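Robot cell budgeting

Robot cell budgeting is the work of planning what a picking robot will cost before anyone orders one. The arm tends to get all the attention, bless it, but the Kinier planning guide, last revised in March, asks buyers to price the small things too: bins, clamps, cables, ties and tape.

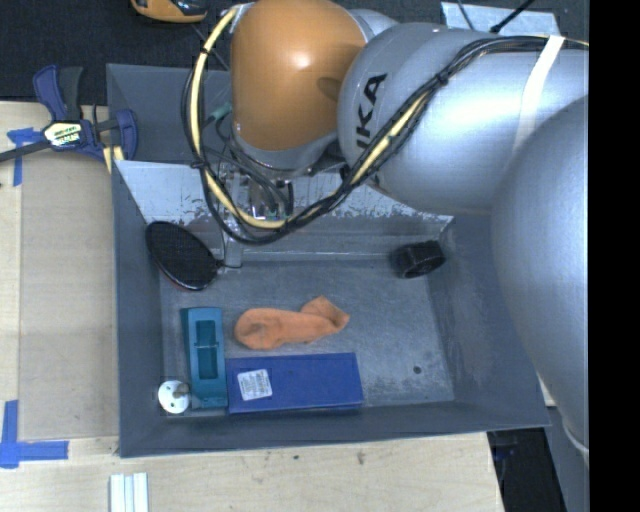
Should spare parts go in the first budget?

Most planners put them there, and the Kinier guide allows two spare grippers for each arm.

Bins are cheap at $80 apiece from Bomov, while a full set of replacement cables from Wumbei runs to $600, so it's well worth asking early who will be paying for those (and who will fit them!). Delivery, training and floor space are usually listed on a separate sheet.

See also: Zason leasing plan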